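Help us figure out why our grippers let go

Hi, I'm Sayaka Takagi, and I look after the hand-held grippers for the Clunodeo laundry project. I'm looking for people who'd like to fold clothes at home for a few evenings in October and help me chase down a fault that has been driving me up the wall.

What went wrong

Over the summer we had people at home folding shirts, towels and blankets with our grippers, and everything looked great until we went through the recordings. Out of 517 folds, 113 had a moment where the jaws opened on their own, right in the middle of a lift! Most of the time the cloth just slid back down. One Sunday, though, the jaws snapped shut again straight after, and Selorm Bonsu (he was testing for us that week) got a nasty pinch on the side of his thumb. He's fine, but we stopped all home sessions that same evening.

Reiko Nagano took the returned grippers apart and found a worn return spring in several of them. That explains the pinch. I'm not convinced it explains all the slips, which seem to happen more with soft, thick fabrics on soft surfaces – a bed, basically. On our lab table I can't get it to happen at all.

So the springs are new, there's a guard over the trigger gap, and now I need real beds and real laundry again.

What you'd be doing

You pick up a piece of clothing by one corner or edge, fold it, put it down, and do it again. Fuzzy blankets underneath are very welcome, and please don't tidy up for us.

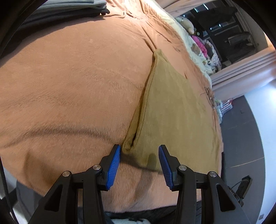

Who we're looking for

– You're 18 or over and have a bed you can walk up to from at least one side
– You own some thick or plushy stuff (fleece, velour, that sort of thing)
– You can squeeze a trigger for half an hour without pain. If you've had wrist or thumb trouble, please sit this one out
– You'll tell me when something feels off, even if it's tiny

No experience needed, and if you're a terrible folder I want you too.

What you get

It's 100 folds per person, spread over four evenings, and we pay $400 when the kit comes back. You get the full $400 even if your gripper acts up and we have to end early. I really don't want anyone pushing through a fault to get paid.

If it slips

Let go of the trigger, put the gripper down, keep your other hand away from the jaws, and write down the time and what you were holding. Then call the number on the case. Akihiko Hoshino or I will pick up until 10 pm.

To sign up, use the form on the Clunodeo page and tell me what's on your bed – blanket, duvet, whatever it is. I'm reading them all myself, so give me a few days to get back to you.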